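## 4. Waiting time before the start and the consistency of the first sector

### 4.1 Setting and drivers

The second part of our study is concerned with the time which a driver spends in the queue before the start line. In amateur speed events this time is very uneven. One driver may roll from the paddock to the line almost without stopping, and the next one may sit with the helmet on while the marshals clean gravel from a corner. We wanted to know if this difference can be seen in the first sector of the run, where the driver has had no occasion yet to find a rhythm.
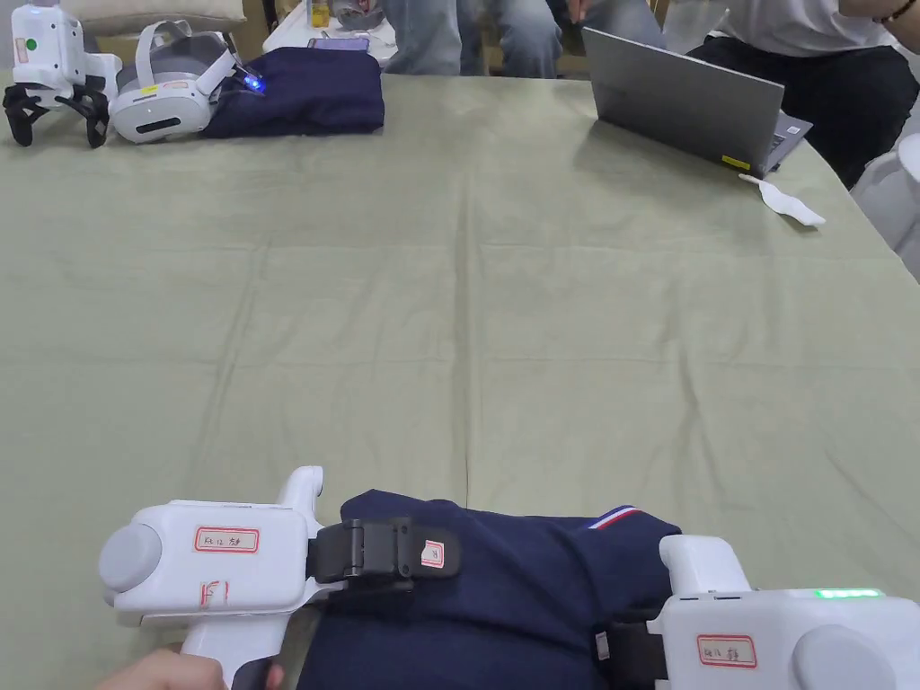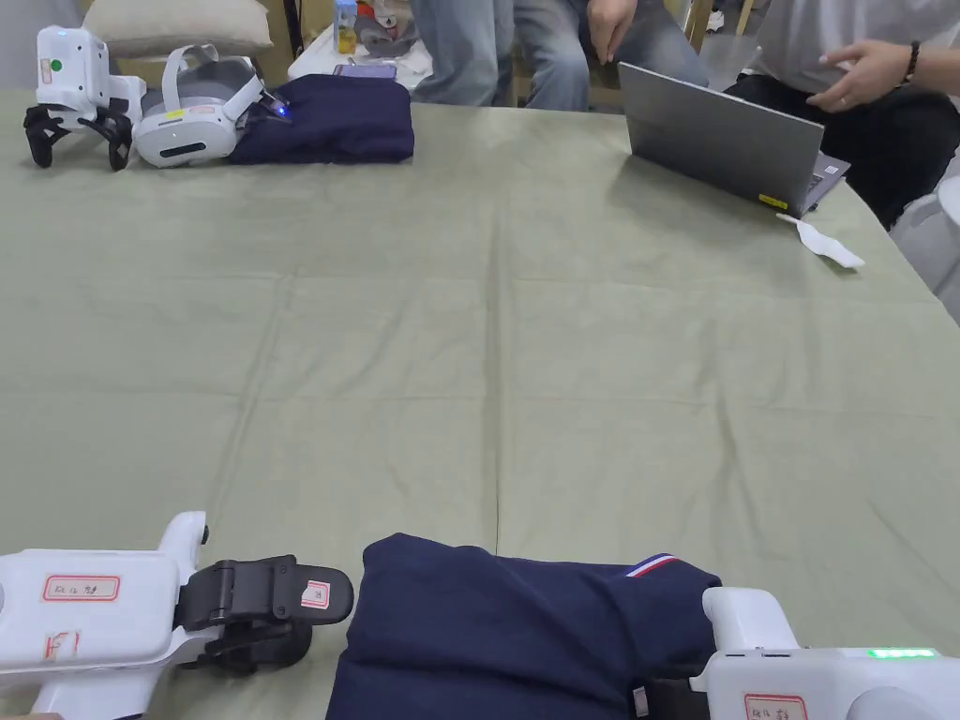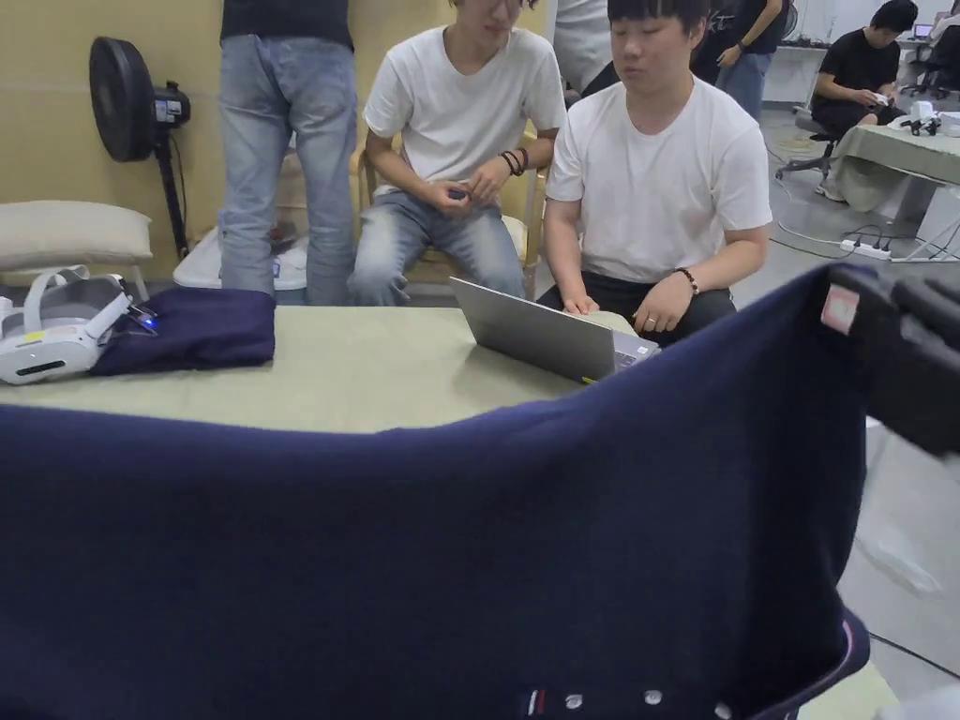 **Figure 3.** Navy-blue garments at a table covered with green cloth.

The observations come from the Nirinberg hill sprint, a course of 700 metres with a standing start, a short straight, a left-hand bend and then a climb with two tighter corners. The first sector ends at the exit of the left-hand bend. We had 39 drivers who completed all their runs, and each of them made five runs. Drivers who stopped on the course, or who changed the car during the day, were left out from the beginning, also in cases where they had complete times for the first sector. We did not wish to mix the effect of waiting with the effect of a different car.

All drivers were members of the Conden club or of a club which is invited by it. The group is therefore not a sample of amateur drivers in general. Most of them know the course well, and this must be remembered when the results are compared with circuit racing, where a visiting driver often sees the track for the first time in the morning practice.

### 4.2 Measurement

Sector times were taken from the Flindano timing system, which the organiser already used for the official results. It gives the time at the start beam, at the end of the first sector and at the finish. It does not give the time at which a car enters the queue. For this we placed an observer at the paddock gate, who wrote down the start number and the clock time of every car that passed. A second observer at the line noted when the car came to rest behind the beam. The waiting time is the difference between these two notes.

The clocks of both observers were set against the timing system before the first run and again after the lunch break. Viktória Illés checked the handwritten sheets against the official start order and marked each entry where the two did not agree. The majority of such entries were simple errors, for example two start numbers written in the reverse order. Where the correct order could not be found with certainty, the run was removed. The corrected file was closed on 17 January 2023 and has not been changed after this date.

We considered asking the drivers to estimate their own waiting time, and in a small trial we did so. The answers were of little use for our purpose. A driver who was pleased with the run tended to report a short wait, and a driver who had missed a gear remembered a long one. This is interesting in itself, but it belongs to another study.

### 4.3 Treatment of the data

A direct comparison of first-sector times between drivers makes little sense, as the cars are very different. A light single-seater and a road saloon on ordinary tyres cannot be put into one column. We followed the method of the Csizmadia index, in which each run is expressed against the driver's own median for the day. The median is given the value 100, and a slower sector gives a value above this. In this way every driver is compared only with himself or herself.

The index has one known weakness. When a driver improves steadily from the first run to the last, the early runs receive high values which have no connection with waiting. The course at Nirinberg also becomes faster during the day when the weather is dry, as the cars leave rubber on the start line. We have therefore added the run number to the model as a separate term. The class of the car was added too, but only in three groups: road cars, modified saloons, and single-seaters with sports-racing cars. A finer division was tried and gave groups with too few drivers.

For waiting time we used the value in minutes without any transformation. In an earlier version of this work the waiting times were divided into short and long, with the border at the median. The reviewers of that version pointed out, correctly, that such a border is arbitrary and that much information is lost by it.

### 4.4 Results

Longer waiting was followed by a slower first sector in the modified saloons and in the single-seater group. In the road cars we did not find a clear relation. The effect was strongest in the first run after the lunch break, when the cars had been standing longest and the drivers had been away from them.

The variation between runs of the same driver also became larger with waiting. This result was more stable than the one for the mean, and it remained when we removed the first run of the day. Drivers who had waited long were sometimes as quick as in their best run, and at other times lost a good deal already before the left-hand bend. It seems that a long queue does not make everybody slow. It makes the start less predictable.

No relation was found between waiting and the time for the remaining part of the course. Whatever is lost or disturbed in the queue is apparently recovered before the climb, or it is too small there to be seen among the other sources of variation.

### 4.5 Remarks on the interpretation

Two explanations are possible and our material cannot separate them. The first is mechanical. Soft tyres lose temperature in the queue, and the groups in which we found the effect are also the groups which use such tyres. The absence of the effect in the road cars agrees with this view. The second explanation concerns the driver, whose attention may fall during a wait of unknown length. Several drivers told us that the waiting did not trouble them when the marshals gave a time for the restart, and that it troubled them very much when no time was given. We did not record which of the delays were announced, and we regret this omission.

Tyre temperature could be measured at the line with a hand-held instrument. The organiser did not allow this at the event, on the ground that a further person between the cars would be a risk, and we accepted the decision. At a venue with a wider assembly area the measurement should be possible. For the same reason we were not able to note whether the engine was kept running in the queue, which differs much from driver to driver and may have some influence on the cars with older carburettors.

The order of the classes is a further point. At Nirinberg the road cars always run first and the single-seaters last, so that the groups meet different conditions on the course. The run number in our model does not correct for this. A reversed order in the afternoon is used at some other hill events and would be of help here, although the Conden club has informed us that it does not plan such a change for its own meetings.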